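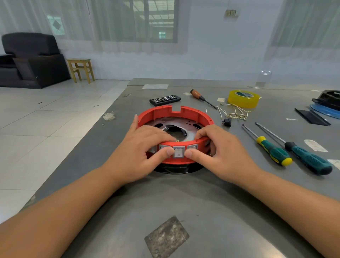
Bench work on the red housing, switch row to the front.

Equipment Planning Board > Automation and Small Assembly
Topic: Budget request for a bench robot, switch and wiring station

n_gatti wrote:
Our department is preparing its equipment request for the October review, and I would welcome comments before it is submitted. The request concerns one bench robot, to be placed at the station where the motor housings are opened, wired and closed. The station is fully manual at present. Ulari has quoted 2370 per month on a lease that includes service visits. Wonar offers outright purchase only, and its quotation does not include grippers or training.

We handle 719 units a year. My proposal is to assign the robot to the screws and leave the wiring to our staff.

Natalina Gatti

brork_planning wrote:
The volume appears low for a lease of that size. Before comparing suppliers, I would ask how much of the working time is spent on screws and how much on the wires and terminals. If the wiring takes the larger share, the robot will stand idle while the operator finishes.

n_gatti wrote:
A fair question. By our time sheets, a unit takes 34 minutes, of which 11 are spent on screws. The remainder goes to wiring, switches and inspection. Thin wires must be held in place by hand while the terminals are reached, and no supplier has offered us a firm price for that step. 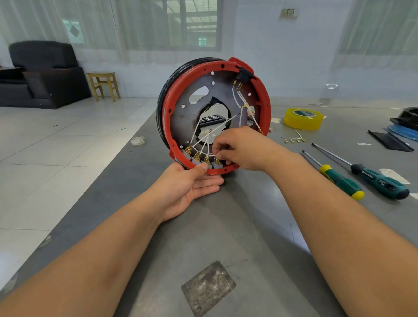

Evaristo Caruso considers the request premature on those figures. He would spend the first year's money on a powered screwdriver, a proper fixture and parts trays, and return to the robot question when the volume has grown.

n_gatti wrote:
I do not agree that the two must be done in sequence. A fixture designed without the robot in mind will have to be paid for twice. Barbu will draw one fixture suitable for both uses, and I intend to list it as a separate budget line so that it can be approved even if the lease is refused.

brork_planning wrote:
Please also include a line for floor space and electrical work. At Brorkari these were left out of the first request, and the amendment delayed the order by a full quarter.
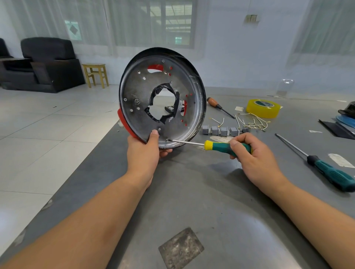 halden_ops wrote:
Has any supplier run a trial on your own parts? Screws near a raised rim leave little room for a driver head, and a demonstration on a flat sample plate will not show the difficulty. I would make a trial a condition of either contract.

n_gatti wrote:
Ulari has agreed to a trial; Wonar has yet to reply. I will add the condition to both specifications and post the revised request in this topic.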